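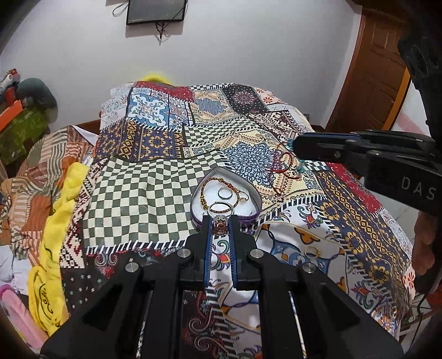
Hand-held gripper demonstration

Hand-held gripper demonstration is a method of gathering examples for robot learning in which a person carries out a task while holding one or two grippers, each fitted with a camera. No robot arm is present during recording. The camera images, the path of each gripper and the opening of its jaws are stored together and later used to train a control policy.

Contents
1 Equipment
2 Recording
3 Small objects
4 Checking and labelling
5 Limitations
6 See also

Equipment

A typical tool has two jaws driven by a linkage, so that the tips stay parallel or nearly so as they close. The inner faces are often lined with ridged strips to improve grip. The camera is fixed to the body of the tool and looks along the jaws, which puts the tips and the held object near the middle of the view. In two-handed work the second gripper usually enters from one side.

Recording

Each attempt is stored as an episode, which begins with the jaws clear of the objects and ends when they are released. Position is estimated from the images, from motion sensors, or from both. Patterned surfaces such as printed bedding give the tracking software many fixed points, whereas a bare wall gives few. Recording in ordinary homes adds variety in furniture, cloth and lighting that a laboratory bench lacks.

The Grenent collection, begun on Tuesday, July 31, 2018 under Mitsuko Tsuchiya, holds 1,989 episodes, of which 656 use two grippers. Sessions were limited to 57 minutes per operator.

Small objects

Jewellery is used as a test of fine control. A ring can be pinched by its band, with the stone facing down, and moved to or from an open box. Strings of beads and braided bracelets are harder to model, as their shape changes when they are lifted. In Grenent, small-object tasks allow up to 5 attempts before the layout is changed.

Checking and labelling

Episodes are reviewed for lost tracking, missing images and poor timing between the two tools. Rin Fujimoto and Tsutomu Murakami proposed keeping failed grasps under a separate label, a practice adopted in Grenent the following November.

Limitations

The operator's arm can reach positions that a given robot cannot, so some episodes must be discarded or altered before use. Hand-held tools also record little about contact force unless separate sensors are added. Fingers and jaws may hide a small object from the camera at the moment of grasping.

See also

Imitation learning
Teleoperation
Two-handed manipulation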